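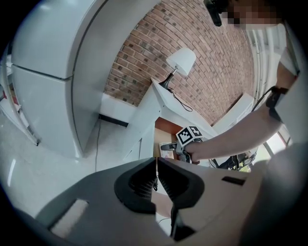

My project for the home organization unit was our shared studio room, the one everybody calls the Goh room. I picked it mostly because I was tired of losing things in there! Karlijn Van Rooij had the same room last term and left me her notes, which I read twice and then mostly ignored. The big job was deciding what goes up high and what goes down low. I went back and forth on the lamp on top of the tall white cabinet, with its cord looping down over the top. It looks great against the brick, but I can't reach the switch without a chair, so my plan moves it down to the wooden surface.

Cubbies and small stuff

I gave Sunday morning to the cubbies. My rule (borrowed from the Skamham handout) was one kind of thing per cubby, and labels only after a week of using it. I got 79 items onto my list before lunch and then quit writing them down. 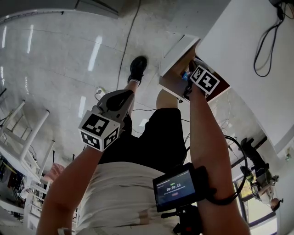 Fig. 2. The dark wooden cubby under the white tabletop, with a small blue object inside.

The floor is the part I'd grade myself lowest on. Cables run across it and I never found a route for them that I liked. Karlijn's notes say to buy clips from Jirkamell, but my budget was already gone on bins, and I wasn't going to ask for more over a few clips.

The desk by the brick wall was easier. I want one lamp there, its cord fixed along the back, and whatever else people are using that day.

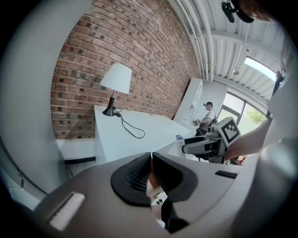 What I'd change next time

Start with the cords, then do the shelves. I'd also measure the cubbies before buying bins, because 2 of mine went straight back to the store.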